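드루스틴 오픈하우스 다녀오시기 전에 많이들 물어보시는 것들

지난 오픈하우스 끝나고 메일함이 터질 뻔했어요. 비슷한 질문이 워낙 많아서 한곳에 모아 둡니다. 저는 당일에 안내를 맡았던 사람이고, 답은 제가 아는 만큼만 적었어요. 모르는 건 모른다고 썼습니다!

마지막 업데이트: 2023년 11월 1일 수요일

오픈하우스에서는 뭘 보나요?
집안일을 손 그리퍼로 시연하는 걸 보고, 원하시면 직접 해 보실 수 있어요. 무대에서 로봇이 춤추고 그런 행사는 아니에요(기대하고 오신 분이 꽤 계셨습니다, 죄송해요). 옷 집기, 이불 정리, 서랍 여닫기 같은 심심한 동작을 사람이 그리퍼를 쥐고 하나씩 해 나가고, 그 기록이 나중에 로봇 팔 학습에 들어갑니다. 저는 이 심심한 부분이 제일 재미있더라고요.

로봇 팔도 나오나요?
네, 옆방에서 따로 돌려요. 무수난스에서 가져온 팔인데 시연은 하루 4번이고, 한 번에 들어갈 수 있는 인원이 정해져 있어서 입구에서 시간표를 꼭 받아 가세요. 빌람 브와커… 가 아니라 빌마 바커르(Wilma Bakker) 님이 진행하십니다. 제가 당일에도 성함을 잘못 불러서 아직도 놀림받아요.

왜 실험실이 아니라 침실에서 하나요?
저도 처음에 똑같이 물어봤어요. 바르토시 지우코프스키(Bartosz Ziółkowski) 님 대답은 "옷은 책상 위에서 벗어 놓지 않잖아요"였습니다. 듣고 보니 그렇죠. 책상 위에 반듯하게 펼친 티셔츠만 집어 본 로봇은 침대에 뭉쳐 놓은 스웨터 앞에서 헤매기 쉬워요. 무늬 있는 이불, 반들거리는 천, 그림자까지 섞이면 더 어렵고요. 그래서 가구도 일부러 평범한 집처럼 두었습니다.
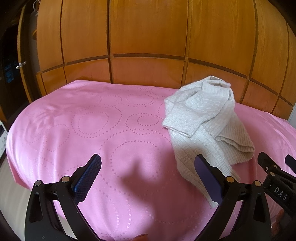
침실 코너, 분홍 침대보 위의 니트와 손 그리퍼

니트가 그렇게 어려운가요?
네, 생각보다 많이요. 니트는 늘어나고, 접힌 데를 집으면 여러 겹이 한꺼번에 딸려 오고, 소매가 어느 쪽인지 사람도 헷갈려요. 체험해 보신 분들 반응이 제일 갈리는 것도 이 코너였어요. 어떤 분은 한 번에 소맷단을 딱 집으셨고, 저는 연습할 때 침대보까지 같이 끌어올렸습니다. 요령이라면 골지가 있는 단 쪽부터 노려 보세요. 두께감이 있어서 손에 감이 잘 와요.

그리퍼는 무겁나요? 손이 작은데 괜찮을까요?
잠깐 쥐고 있는 건 괜찮은데 오래 하면 손목이 뻐근해요. 손이 작으신 분은 힘을 세게 주기보다 천천히 오므리는 편이 낫습니다. 손가락 끝 패드는 맨손으로 문지르지 말아 주세요. 로션 바르고 만지시면 저희가 다 닦아야 해요…

아이도 체험할 수 있나요?
구경은 나이 상관없이 됩니다. 그리퍼를 직접 잡는 건 초등학생부터, 보호자가 옆에 계실 때만 가능해요. 경첩 쪽에 손가락이 낄 수 있거든요. 로봇 팔 방은 바닥에 노란 선이 있으니 그 바깥에서만 봐 주세요.

제가 체험한 것도 기록에 남나요?
기본은 안 남습니다. 남겨도 된다고 동의서에 표시하신 분 것만 저장해요. 표시했다가 마음이 바뀌면 나가실 때 안내대에 말씀하셔도 되고, 나중에 메일 주셔도 지워 드려요. 지난번에는 27명이 동의해 주셨어요. 정말 고맙습니다!

사진 찍어도 되나요?
침실 코너는 얼마든지요. 다른 방문객 얼굴만 조심해 주세요. 로봇 팔 방은 시연 중에 플래시가 안 됩니다.

예약해야 하나요?
그냥 오셔도 되지만 오후에는 줄이 길어요. 오전이 훨씬 한가하니 시간이 되면 오전을 추천해요. 학교나 회사 단체는 미리 연락 주세요. 단체는 한 조에 23명까지 받습니다.

어디로 가면 되나요?
트롤레티어 건물 4층이에요. 1층에서 빌렘스 간판이 먼저 보이는데 거기는 다른 회사니까 지나쳐서 안쪽 엘리베이터를 타세요. 지난번에 빌렘스 안내대로 가신 분이 많아서 그쪽 직원분들이 저희보다 더 바쁘셨다고 합니다. 주차는 지하에 되는데 자리가 몇 개 없어요.

다음 오픈하우스는 언제인가요?
4월로 잡고 있어요. 날짜는 아직입니다. 다음에는 빨래 개기 코너를 넣고 싶은데 수건으로 할지 양말로 할지 의견이 갈려요(저는 양말파). 보고 싶은 집안일이 있으면 메일로 보내 주세요. 설거지는 이미 여러 분이 신청하셨는데, 물 쓰는 건 건물 쪽이랑 얘기를 해 봐야 해요.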